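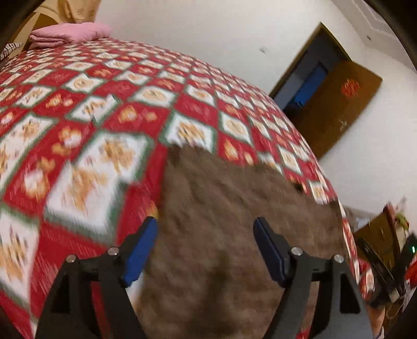 Home & Laundry > Bedding and Throws

Brown fuzzy throw is shedding all over my red and white quilt – wash together, apart, or give up?

Posted by Firouzeh Jafarzadeh

Hi all, I'm hoping somebody here has been through this. I have a big quilt with red and white diamonds and little thin green lines between them, kind of a holiday look, but I keep it on the bed till the end of January because I love it. On top I keep a shaggy brown throw, the one in my photo. It's super warm and everybody who visits wants to pet it.

The trouble is the throw sheds. Every Friday I strip the bed and there's brown fuzz on the white diamonds, and it seems to work its way into the stitching. I've gone through a whole lint roller in one go (the jumbo kind from Zuser) and there was still fuzz left when I was done. I can't tell what the throw is made of, the tag fell off ages ago. The quilt says cotton on the label, machine wash cold.

So what I want to know is, can I wash the two of them together and let the dryer pull the fuzz off? Or will I end up with a pink and brown mess? I've washed the quilt twice by itself and never the throw. I'm a little scared of it coming out like a wet dog. My washer is an older Gekon top loader with the post in the middle, if that matters.

Gintarė Raudsepp

Oh please don't wash them together! I did this with a fleecy blanket and a white duvet cover and I was picking fluff out of that cover for months. Everything the throw lets go of has to land somewhere, and cotton grabs it.

What I'd do is take the throw outside first and shake it hard, then go over it with a pet slicker brush, very lightly, all in one direction. You'll get a scary amount off the first time. After that put it in the dryer on air only, no heat, for 15 minutes, and clean the lint screen when it stops. Mine took three rounds of that before the screen came out mostly clean. Then wash it alone on gentle, cold, with way less soap than you think and no fabric softener at all (softener makes the pile go flat and greasy feeling).

Since you don't know the fiber, keep it away from heat completely. If it's a synthetic, the tips can melt and go crunchy, and there's no fixing that – ask me how I know. Lay it over two chairs or a rack and brush it again when it's nearly dry. It does look like a wet dog for a few hours, sorry, but mine fluffed back up.

For the quilt, skip the roller. Put on a damp rubber dish glove and sweep your hand toward you across the bed. The fuzz rolls up into little worms you can pick off. It works on the seams too if you go along the stitching. Then do your normal cold wash, with a color catcher sheet in there for the red.

One thing about your washer, those center post machines can be rough on long pile. If you have a laundromat with front loaders nearby I'd use that for the throw. A mesh bag helps if you can find one big enough.

SalehiPorch

Just put a sheet between them. Or fold the throw over a chair in the daytime and only pull it up when you're cold. I had one that never quit shedding no matter what and it lives on the couch now.

Firouzeh Jafarzadeh

Thank you both! Gintarė, I just did the glove on one corner and I'm kind of amazed, I got a wad the size of a walnut. Going to try the air dry rounds tonight and look for a slicker brush tomorrow. Does it matter if the brush has the little plastic balls on the ends?

Gintarė Raudsepp

Get the one with the balls, it's kinder to the backing. And go slow near any thin spots.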